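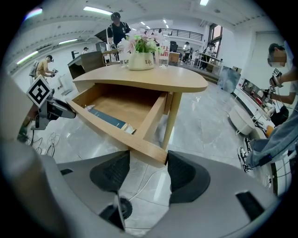

The little table with the open drawer, flowers on top.

Dec 4, 2023

My grandmother kept a drawer for letters, and when I was a child I believed that every house had one. I write this because last week I wrote a letter by hand, the first in maybe nine years, and it took me the whole evening.

The letter was for Rodica Vasiliu, who taught me English in school. She is now retired and lives in a village where the phone works only near the church. Anca Dinu, my old classmate, sent me the address and wrote under it: "She will answer, so be ready." I bought paper the same day. Then I did not write anything for two weeks.

The difficulty was first of all the language. Should I write to my English teacher in English? We never spoke English with her outside the classroom. In Romanian I am still a student in front of her, very polite and a bit stiff. In English I am an adult with a job and opinions. In the end I began in Romanian and changed to English on the second page, where I tell about my work. I hope she will not correct it with red pen. Or maybe I hope she will.

The second difficulty was my hand. I write with it only shopping lists, and after one page my fingers were hurting. My letters became bigger and bigger, as if I was shouting. I remembered that in school we had to fill 15 lines with the same word, and that Oana Stanciu wrote them in columns, first all the first letters, then all the second ones. It was faster but it looked terrible.

What surprised me is how slowly one thinks with a pen. On the computer I write a sentence, I delete it, I write it again, and at the end I do not remember what I wanted to say in the beginning. On paper I had to wait until the sentence was ready. I crossed out only a few words. One of them was "unfortunately", which I use too much in both languages.

I told her about the move, about my mother's knee, and about the book she gave me when I finished school. I still have it, with her note inside. I did not tell her that I stopped reading it at page 47 and started again only last February. Maybe in the next letter.

At the post office in Lorkgate the man asked if I wanted tracking. I said no. My grandmother used to say a letter arrives when it arrives - she waited a month for news from her sister and was never angry with the post. I am not so patient, and I already looked in the mailbox two times today, although my letter is probably still on the road.

If you also have a teacher to whom you never wrote, tell me in the comments in which language you would do it. Ashraful Cassim, who reads this blog from the start, already told me that he would write in Bengali and add drawings.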